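Ticket 338: Küchenabfluss läuft nur langsam ab, Gluckern im Bad
Objekt: Wohnanlage Kindach, Haus 2, Erdgeschoss links
Gemeldet von: Heidrun Auer
Bearbeitung: Urs Bachmann
Status: gelöst, Beobachtung läuft

Meldung vom 17. Februar 2024

Das Spülbecken in der Küche läuft seit einigen Tagen schlecht ab. Wenn ich es halb fülle und den Stöpsel ziehe, steht das Wasser minutenlang. Dabei gluckert es im Waschbecken im Bad. Den Siphon habe ich abgeschraubt und gereinigt, er war kaum verschmutzt. Saugglocke ohne Erfolg. Chemische Reiniger habe ich nicht benutzt.

Rückfrage Bachmann

Bitte noch prüfen:
- Tritt das Gluckern auch auf, wenn die Waschmaschine abpumpt?
- Läuft die Dusche normal ab?
- Riecht es aus dem Abfluss?
- Was geht in der Küche regelmäßig in den Ausguss (Kaffeesatz, Öl, Schalen)?

Antwort Auer

Waschmaschine: ja, dann ist es am lautesten. Dusche ist unauffällig. Geruch leicht, vor allem morgens. Kaffeesatz und Schalen kommen in den Biomüll, auch Orangenschalen. Bratfett wische ich seit Dezember mit Küchenpapier aus, vorher habe ich es mit heißem Wasser nachgespült.

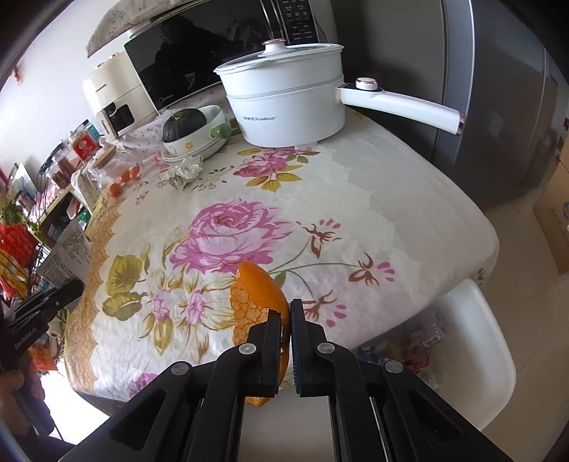 Urs Bachmann schreibt dazu, Schalen seien bei diesem Fehlerbild selten die Ursache. Sie blieben meist schon im Siphon hängen, und der war ja fast sauber. Er tippe auf Fett in der liegenden Leitung hinter der Küchenwand - heißes Wasser schiebe es nur ein paar Meter weiter, dort werde es wieder fest. Einen Fatberg wie im Kanal dürfe man sich nicht vorstellen, eher einen Belag, der den Querschnitt verengt.

Einsatz 1

Spirale über den Küchenanschluss eingeführt, Widerstand nach ungefähr 2 m. Fettige Rückstände an der Spirale. Mit 200 Litern Wasser nachgespült, Ablauf danach besser. Gluckern beim Abpumpen der Waschmaschine unverändert.

Einsatz 2

Leitung mit der Kamera befahren, Firma Brunner. Belag im Bogen vor dem Fallstrang, Rohr sonst in Ordnung, kein Gegengefälle. Bogen mit Hochdruck gereinigt, Dauer 59 Minuten. Zusätzlich Rohrbelüfter Stisis unter der Spüle geprüft: Membran verklebt, Belüfter getauscht.

Test nach Einsatz 2: Becken voll, Stöpsel gezogen, Wasser läuft zügig ab. Waschmaschine abgepumpt, kein Gluckern in Küche und Bad.

Rückmeldung Auer

Läuft gut, Geruch ist auch weg. Muss ich den neuen Belüfter irgendwie warten?

Antwort Bachmann

Nein. Nur nichts direkt davor stellen, er braucht Luft. Falls es wieder gluckert, bitte unter dieser Ticketnummer melden. Die Wohnung darüber hängt am selben Strang, dort schaue ich mir den Belüfter beim nächsten Termin an.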